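Skavine assembly cell simulator: worth paying for?
Forum: Automation software

rnakajima
Has anyone here bought the Skavine simulator kit? We make small electronics housings and want to try out an arm and gripper layout before ordering hardware. The quote is £2,426 for the full kit, or £586 for the single-cell licence. I've had the trial open since May. The sample cell loads with the table, the arm on its green base and the parts under the gripper, plus a room with shelving and a whiteboard.

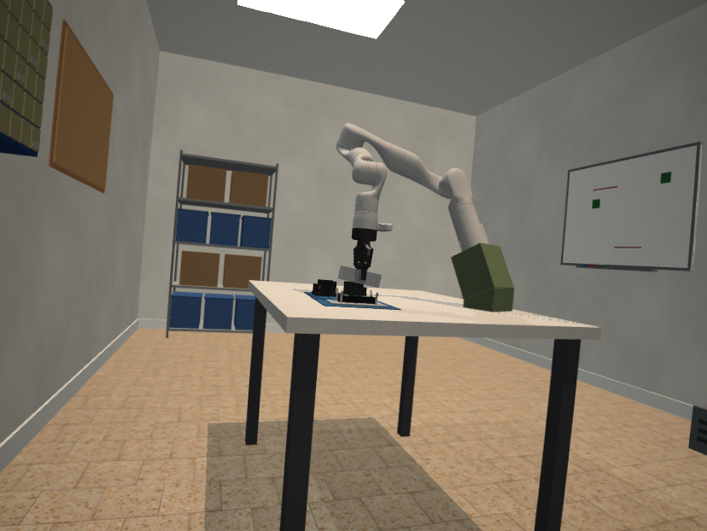

Re: worth paying for?
katona_bench
We have the single-cell licence. The arm motion is good and the fixture editor is easy to learn. I moved the grey plate and the black fixture about on the blue mat until the gripper had a clear way down to the housing. That took me 20 minutes. I would not pay for the full kit unless you need more than one cell.

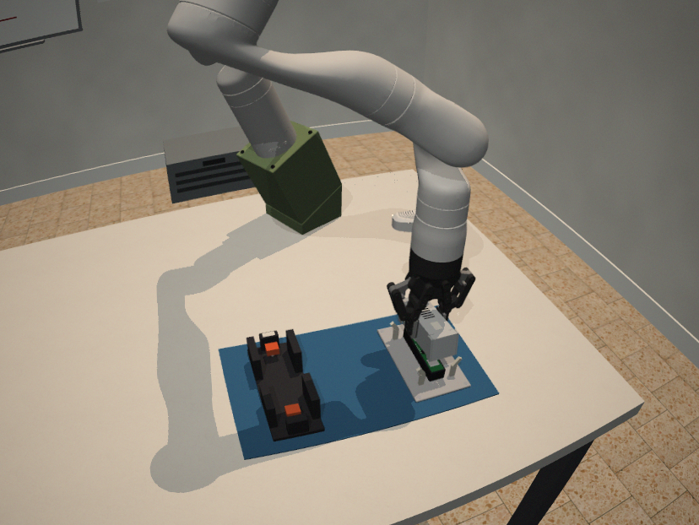
Re: Re: worth paying for?
Ziad Najjar
I disagree about the licence. The cheap one has no contact settings, so a grip that holds on screen tells you very little. We used Numard before this and it was slower to set up, but you could change the friction on each finger. With Skavine you need the full kit for that.

Re: Re: worth paying for?
katona_bench
True, but he is asking about layout. For reach and clearance the cheap one is fine. Set the view low and to one side and check the fingers against the posts on the plate. This is my cell with the fingers closed on the housing:

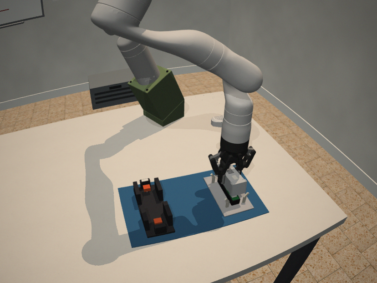 I run the same check on every new fixture and save the arm position with it. If you change the gripper model you have to save them all again, and the manual doesn't mention it.

Ziad Najjar
It does in the newer manual, under tool changes. Agreed on layout. I still think he'll want contact settings within 3 months.

rnakajima
Thanks both. Can you upgrade later and only pay the difference?

katona_bench
Yes, if you do it in the first year. Ask Rastari, they handle the UK sales. Get it in writing.

rnakajima
Will do. I'll start with the single cell and post again when we've put our own housing in.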